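End-effector comparison bench: pre-run checklist with comments
Site: Arevville, bench 2
Checked by: Sharada Chowdary
Second check: Armindo Simões
Month: January

1. E-stop, both sides. OK
Pressed and reset twice. The left button has a nicer click since Armindo swapped it, I could press it all day.

2. Table clear except for test items. OK
Plush and green plate only. Please keep mugs on the windowsill.

3. Arm mounting bolts. OK
Paint marks still line up, left and right.

4. Cable slack at full wrist turn. OK, WATCH
Left side has enough slack, but I'd like another clip before the Drullimlow visit. Check again after 100 cycles.

5. Finger joints, free movement. OK
Ran open and close by hand command, no grinding. These fingers are so much quieter than the old set!

6. Grip force limit loaded. OK
Soft-object profile, set to 300 on the controller scale. Rainer had it at 326 for the foam blocks, so read the number before you start.

7. Soft item hold, left side. OK
I love this test. Plush is the hardest thing on our list and the most fun to watch. Look for pinched fabric and for fingertips pressing into the table.

8. Clearance to plate, right side. OK, WATCH
Keep the right hand open and off the rim while the left is working. Catherine would like a wider gap written into the start pose and I agree with her. 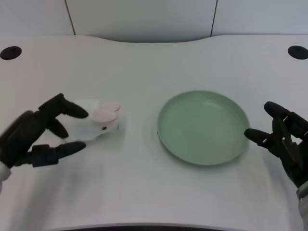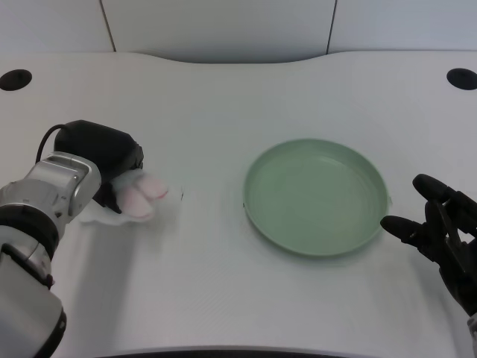 Items 7 and 8: white plush with pink ears at the left, empty green plate, black hand open at the right.

9. Head camera view. OK
Plate and both table holes in view. Lens wiped.

10. Tabletop surface. COMMENT
Small dark mark between the plush and the plate in the second picture. Wipe it, and if it stays, log it as a scratch.

11. Logging on, disk space free. OK
Room for 1,000 cycles with video.

12. Score sheet ready. NOT DONE
Alistair has the new version with a separate column for slips. Print it before the first run.

Cleared to run once item 12 is closed. Send comments to Sharada, and do come and watch, the plush runs start at 2:30.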